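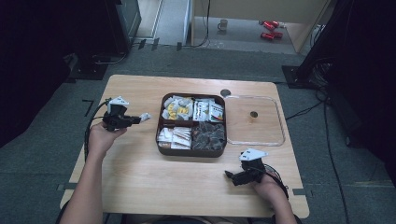 Questions and answers for people who record with us
Plikby hand-gripper recording, Troltthorpe room

This page is written for new operators and for the teams that receive our recordings. It was first a list of answers that Anathi Zulu kept beside the booking sheet, and I have put it in order. If something is not clear, please write to the address on your booking letter and I will try to write it better. Miloslav Kubíček

BEFORE YOU COME

Do I need experience with robots?

No. You need two hands that are comfortable holding a gripper for the length of a session, and some patience. Most of our operators have never programmed anything. Mwajuma Waweru, who trains the new people, came to us from a bakery, and her recordings are among the cleanest that we have.

I am left-handed. Is it a problem?

It is welcome. We have too many recordings in which the right hand does the work and the left hand only waits. Please do the task in the way that is natural for you, and write "left" in the hand column of the session sheet.

What should I wear?

Dark or plain clothing with sleeves that end before the hand or sit close to the wrist. Wide sleeves hang over the cable. Please take off bracelets and large rings. A watch is allowed if it does not touch the gripper when you bend your wrist.

How long is a session?

90 minutes, with a pause in the middle whenever you want it. We do not book the same person for two sessions on one day. The forearms get tired before the person notices, and the movements become small and hurried.

THE TASKS

What is an episode?

One recording of one task, from the starting position to the finishing position. You press the pedal, you do the task, you bring both grippers back over the table, you press the pedal again. An episode can be short. Moving a single sachet from one compartment of a tray to another is a complete episode if this is what the card says.

Why do we work so much with snack trays?

The tray set was asked for by the team in Olvera, and it is a good set for learning. In one divided tray you can have packets that stand upright, flat paper sachets that stick to each other, and small wrapped pieces in a heap. Each one needs a different approach of the fingers. A model which has only seen boxes and cups has a bad surprise when it meets a sachet.

How many episodes are needed for one task?

For the tray set the target is 930 accepted episodes, from all operators together. The counter on the wall screen shows accepted episodes only, so do not be sad if you worked the whole morning and it moved less than you expected. Rejected episodes are kept in another folder and Igor Rusnák uses them to test the checking program.

Must I do the task in the same way every time?

Please do not try. If the card says to take one packet from the tray and put it on the table, you choose the packet and you choose the place. Take from the front, take from the back, take the awkward one. What must stay the same is the start, the finish and the sentence on the card.

What do I do with the lid?

The clear lid has its own cards: put it on the tray, take it off, move it to the other side. It is difficult for the grippers, and also for the cameras, as the table shows through it. For the other cards the lid may lie flat on the table beside the tray. Do not put it on the floor. In June we had many episodes where the lid was away from the table completely, and the Olvera team asked us to record that part again.

May I eat the snacks?

Not from the tray. The wrappers get soft from handling, and after some weeks we change them. There are fresh ones in the kitchen, which you may eat as you like.

THE GRIPPERS

How do I hold them?

One in each hand, with the fingers of the gripper pointing to the work. Before you press the pedal, hold or rest them so that they face each other over the table. The white plate on top should be free. If your thumb lies over it the tracking becomes poor, and we only see this afterwards in the curves.

Where should the cables go?

Down the side of the table, the left cable on the left and the right cable on the right. Leave a loose loop near the wrist. If the loop is too short you will feel a small pull at the far side of the tray, and this pull is also in the data. Never cross them. Please step carefully at the right side of the table too, where the cables lie on the carpet, and do not tidy them with your foot.

The fingertip feels loose. Can I tighten it?

Please stop and call Igor. The opening of the fingers is measured, and if the tip is tightened by a different amount the numbers move. He needs three minutes to set it correctly.

Can I use my free fingers to help?

No, and this is the most common mistake of good operators. A small finger comes out to stop a sachet from sliding, and the episode looks beautiful. But the robot which learns from it has no such finger. If you touched something with your hand, say "touch" aloud and begin the episode again.

THE TABLE AND THE ROOM

What is the black tape for?

It shows where the things in the room belong. If you have pushed the table with your knees, look at the tape on the carpet and on the table edges and call one of us. We will put it back and do the calibration once more. Please do not move it back alone, even if you are sure of the place.

Does it matter that other things are in view?

We do not try to make the room perfect. Objects which stand farther away, behind the table, can stay where they are during a session. What matters is that nobody walks behind the table while an episode is running. If it happens, write it in the notes column.

Is my face recorded?

The camera sees your hands, your forearms and what is on the table. We do not keep sound except for the marker words, such as "touch" and "drop". Osamu Katayama looks through the material for anything personal before it leaves Troltthorpe. If you have a tattoo on the hand or the forearm and you prefer that it is not seen, we have thin sleeves in several sizes.

WHEN SOMETHING GOES WRONG

I dropped a packet. Do I stop?

If it fell on the table, go on and pick it up with the gripper. These episodes are valuable, for the model must learn also how to recover. If it fell on the floor, say "drop", bring the grippers back and press the pedal.

I did the wrong card.

Do not delete it. Write the number of the card that you really did, and Anathi will change the label. Last month a whole hour was saved in this way.

The light on the pedal is red.

The disk is full or one gripper is not found. Wait until it is green. Anything you do while it is red is not recorded, and we are sorry for the lost effort.

FOR THE TEAMS WHO USE THE RECORDINGS

In which form do we receive them?

Video, position of both grippers, opening of both grippers and the sentence from the card, packed by Plarnoline. Every package contains 100 episodes, and the last package of a set may be smaller. New packages are put on the server on Thursday afternoon.

Can we ask for other objects?

Yes, if you can send us three pieces of each. One is used, one is kept clean for comparison and one is for the day when the first one breaks. We cannot accept glass, liquids in open containers or anything with a strong smell.

Can we visit a session?

Yes, one or two persons at a time. You will be asked to stand at the door while the pedal light is on. Please write to Osamu first, as he keeps the calendar.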